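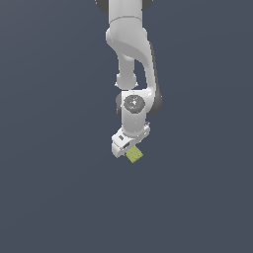

Issue 19

Sequeira Gorge: Winter Path Inspection, Checklist and Comments

Scope: visitor path from the Fledau car park to the upper viewing deck, including the passage behind the falls. To be completed on foot before the gate is opened. Mark each item P (pass), F (fail) or N (not checked).

1. Car park and lower gate
1.1 Gritting complete to the first bend: P
1.2 Notice board shows today's opening state: P
1.3 Gate padlock turns freely: F
Comment: lock frozen on arrival. De-icer applied, lock opened. Replace with the covered type used at Nusoro.

2. Lower path
2.1 Handrail posts firm when pushed by hand: P
2.2 Chain free of ice along its full length: F
2.3 Drain under the footbridge clear: P
2.4 Footbridge boards, grip strips present: P, with comment
Comment: post 13 passes but the base plate has surface rust. Chain between the footbridge and the bend is iced solid and cannot be gripped with gloves on. Two grip strips have lifted at the downstream end and need new screws.

3. Passage behind the falls
3.1 Roof checked for hanging ice from the marked standing point: P
3.2 No fresh ice debris on the passage floor: F
3.3 Rope line across the inner ledge in place: P
3.4 Helmets on the rack, straps and buckles tested: P
Comment: broken ice on the floor near the exit, largest piece 300 mm long. Source not found. Passage to stay shut until two checks in a row show a clean floor. Opening the deck alone is permitted.

4. Upper viewing deck
4.1 Deck load sign legible: P
4.2 Steps to deck, all 241 clear of packed snow: F
4.3 Throw line in its box, seal unbroken: P
4.4 Emergency phone connects: P
Comment: packed snow remains on the shaded flight. Muvomik spikes are adequate for staff, but visitors are not to be sent up until it has been dug out.

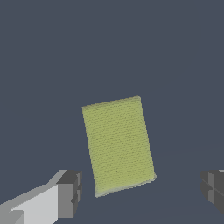 Ljubica Nikolaidis: Item 3.1 should not be passed from the marked standing point alone. The lip over the exit is hidden from there, and that is where I would expect the ice in 3.2 to have come from. Please look from the downstream side as well and record both. I would also move the Tuesday check to after 11, when the sun has been on the upper curtain.

Action: 3.1 changed to N pending a second look. Check time under review.

Result: lower path closed until 2.2 is cleared. Passage closed. Deck closed. Car park and lower viewpoint open.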